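Stotgate Collection of Boards and Fitting Pieces
Gallery: Boards in Use

Home > Collection > Galleries > Boards in Use

The Stotgate Collection holds 1,415 items connected with fitting, sorting and placing by hand. Most are boards with openings cut or molded into them, together with the pegs, knobs and blocks made to go in those openings. The oldest came to Stotgate from the former teaching rooms at Bamavville, and the collection has since grown through gifts and a modest purchase fund.

Galleries on this site are arranged by use, and an item may therefore appear in more than one of them. Boards in Use is devoted to boards that are out on a table with their pieces. Boards in storage are listed in the printed catalog, which may be consulted in the reading room by appointment.

About the boards

A fitting board asks for a simple action. A piece is picked up, turned to the correct angle and lowered into the opening of the same shape. Round openings are the most forgiving, as a round peg may be turned in any direction. Slots must be met along their length, and pieces with corners must be lined up on every side. For this reason many makers combined several kinds of opening on one panel, so that easy and difficult placements could be practiced together.

The size and form of the piece also matter. A narrow peg is generally held between the tips of the fingers and the thumb, while a knob offers a stem or dome that can be taken from above. Visitors to the handling sessions often remark that small pegs require more patience than they had expected.

Color is treated differently from one maker to the next. Some boards give each shape its own color, which allows a piece to be matched before its outline has been considered. Others keep to a single color for the pieces and leave the panel plain, so that shape alone serves as the guide.

Care and handling

Boards are placed on a flat table with clear space on all sides. Loose pieces are returned to their numbered trays at the end of each session and checked against the tray card. Pieces that bind in an opening should not be forced; please pass them to the desk with the board number. Felt pads are available at the desk for boards with a hard underside.

The handling room opens at 10 a.m. and admits groups of up to 20. Schools wishing to book for September are asked to write to Souad Tahiri, Visits Office, giving the ages of the pupils and any access needs. Tray cards are available in large print.

Reproduction

Pictures in this gallery may be used free of charge in classroom materials and student work, with credit to the Stotgate Collection. Requests for commercial use should be addressed to the Pictures Desk. Prints can be ordered in 4 sizes, and a price list is sent on request.

Gallery picture 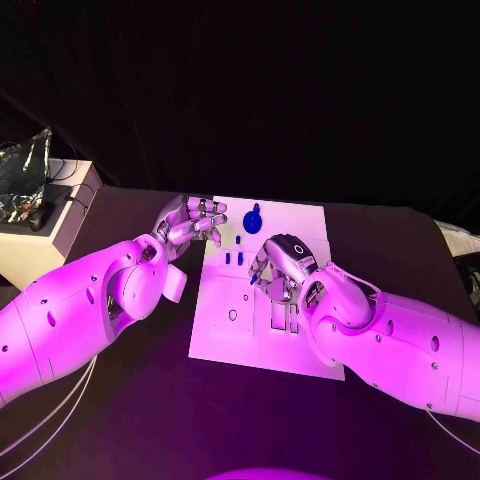 Teófilo Ticona
Keeper of Boards and Fitting Pieces

White board with recesses, holes and slots, on a dark tabletop under magenta-pink light. A small blue peg is held just above the surface, and a blue knob-shaped piece with a rounded dome and short stem stands near the top center of the board.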